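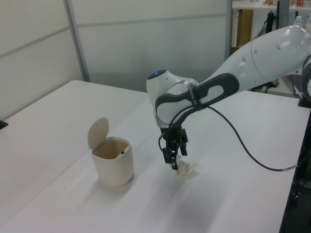 2 min read

Reseller got bought out by a bigger distributor, what happens to my terms?

Posted by Yabsira Demissie

Hi all, hoping somebody has been through this. I run a small IT shop (me, my cousin, and a part-timer) and for years I've bought nearly everything through Bimero. Switches, laptops, licenses, the odd server. Last month they told us they're being acquired by Jastetti, and the email was three paragraphs of "exciting journey" and then one line saying accounts will be "aligned" by December.

I have net 45 with Bimero and a decent credit limit. I also have an account with Jastetti, but it's a tiny one I opened years ago and barely used, and that one is prepay only. So which one wins? My rep says "nothing changes for now," and I believe her, but she also doesn't know if she has a job after the merge, poor thing.

I've also got a quote out to a school customer for 70 laptops, priced off a special bid from Bimero. The quote number is 1608 if that means anything to anyone who works there, ha. If the school takes until after the switchover to sign, am I stuck honoring a price I can't buy at anymore? Please tell me I'm worrying over nothing!

Mebrat Abera

You're not worrying over nothing, but it's fixable. I went through this when Busoder swallowed the distributor I was using, and the terms did not carry over by themselves. They ran everybody through a fresh credit check and I got dropped from net 45 to net 30 until I sent in two years of financials. Took 13 days once I found the right person, and most of a summer before that.

What I'd do now, while your rep is still there: ask for a letter or even a plain email stating your current terms, your limit, and your payment history. Get her to copy the credit department. Then write to Jastetti credit yourself and ask them to merge the two accounts under the better terms. If you leave the old prepay account sitting there, their system may well treat that as the "real" one. Mine did, and I had an order on hold over a 300 dollar invoice that had been paid twice.

On the laptops, look at the expiration date on the special bid. The bid normally comes from the manufacturer and the distributor passes it through, so ask the manufacturer's channel person whether it can be moved to the new company. Put an end date on your own quote too, if there isn't one. I'd call the school and tell them the pricing has a deadline. They're used to hearing that.

Also download your invoices and serial number records. The old portal went dark on us with one day of notice and I still had warranty claims open.

Fikre_fan

just open an account with someone else, always have two distributors. we moved to Fikre and never looked back, free freight too

Yabsira Demissie

Thank you Mebrat, that helps a ton. I checked and the bid runs out before the switchover anyway, so I'm calling the school in the morning. Emailed my rep for the letter, and I'm pulling invoices tonight (the portal only lets me grab them one at a time, ugh). Will look at Fikre too, though I'd rather sort this mess out first.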